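Clernwood Red T-Shirt: Fabric, Hem and Folding Notes
Reviewed by Farah Setiawan
December 26, 2019

Clernwood sells this T-shirt as a plain work basic in one color, a red that leans slightly toward orange. I bought 2 and have used them since April. The notes cover the cloth, the hem and how the shirt behaves when laid out and folded.

Fabric

The surface is matte, with a soft cotton-like feel and no sheen under bright light. It creases easily. Handling alone leaves shallow diagonal wrinkles, and a pinched fold stands up from the table until it is pressed flat by hand. 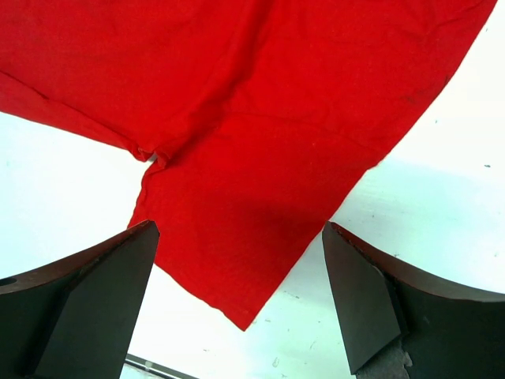 Washing was done cold, with a low tumble dry. After 8 cycles the body length had changed by less than I can measure with a tape. Color loss was slight and even. Stains are a weaker point: a dusky smudge shows on this red more than it would on a navy or gray shirt, and one of mine needed a second treatment with Ondex before it faded.

Hem and edges

Stitching is straight and the tension is consistent. The hem lies flat after drying if the shirt is pulled square while damp. Left in a heap, it curls and needs an iron.

Folding

Spread the shirt on a hard, smooth surface. Metal or laminate works well, as the cloth slides enough to be squared up without lifting. On a bedspread it drags and the sleeves twist under. Smooth from the center outward, turn in the sides, then fold up from the bottom. A basket within reach saves walking between shirts.

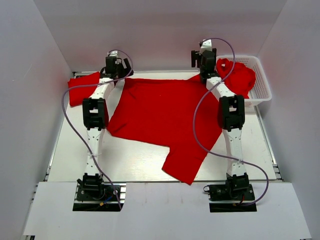
Verdict

The shirt holds its size and folds square with little effort. Points come off for the wrinkling and for how readily marks show. Buyers who iron anyway will find little to complain about. I would buy it again in a darker color if Clernwood offered one.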